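Jarko Carbon Steel Wok – Two Months of Stir Fries on a Home Stove

I bought the Jarko wok at Albers, the kitchen store in Trundcombe, to replace a nonstick pan whose coating had started to flake. It has a flat bottom, a long handle and a small helper loop on the other side. I cook on a gas range with four ordinary burners.

It came with a layer of factory oil that took a lot of hot water and dish soap to get off. After that I seasoned it twice over high heat with a thin wipe of canola. The smoke was heavy, so open a window first.

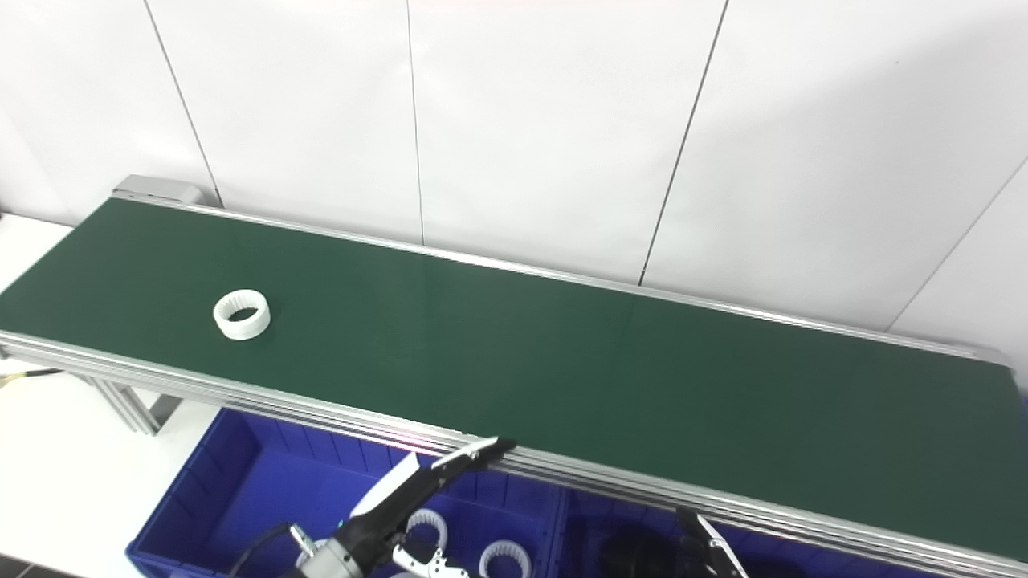 For noodles and fried rice it works very well. Day-old rice browns in spots and slides around without much oil. Eggs stuck for the first 2 weeks and then stopped sticking. Beef with basil and chilies comes out the way I like it if I cook it in small batches – a full load of meat drops the heat and everything starts to steam.

The handle is my main complaint. It gets hot near the rivets, and I keep a towel on it. My neighbor Gisela Hinrichs has the Arano, a heavier pan with a wooden grip, and hers is easier to hold but slower to heat.

Tomato sauce and vinegar will strip the seasoning, so I use a different pot for those. Rinse it, dry it on the burner, wipe it with oil. I would buy it again at the same price.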